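Charity says 85% "goes to the cause" - what does that cover?

Posted in Giving & Nonprofits

Hauke Kröger
I've given to Prestlow every month for two years. Their June mailing says 85 cents of every dollar "goes to the cause." Then I looked at their annual report, and "the cause" turns out to include something called public education, which as far as I can tell is the same mailing I was holding. The director also got a raise in a year when they closed 3 local offices for lack of money. I wrote to ask for a breakdown and got a thank-you card. Is this normal, or am I being taken for a ride?

Musyoka Okoth
Normal, yes. Whether it's right is another matter. Charities in the US are generally allowed to split the cost of a mailing between fundraising and programs if it meets certain accounting tests, such as asking the reader to do something besides send money. "Talk to your family about this disease" can be enough to get part of the postage moved over.
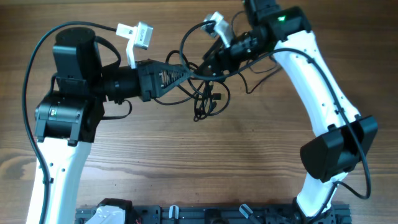

So skip the pie chart and get the Form 990. Most charities that file one have to show you the last three years if you ask. Look at Part IX, the statement of functional expenses. If they split any joint costs, there's a line for that near the bottom. Pay for officers is in Part VII, and Schedule J has more detail on the highest paid if they file one. Compare the director's figure with the year before, and check whether the raise is salary or a bonus, as those are separate columns in Schedule J.

I'd be careful with the office closings, though. It looks bad, but you don't know what the leases cost or who made the call. Ask them in writing, and ask for the board's reason for the raise. A card is not a reply.

skovix_reader
They're all the same. I quit giving to any of them after page 323 of some report where I finally found the travel bill. Give to your neighbor.

Hauke Kröger
Thanks Musyoka. I've asked for the 990 - two emails so far, and another card. My monthly gift is on hold until I see Part IX.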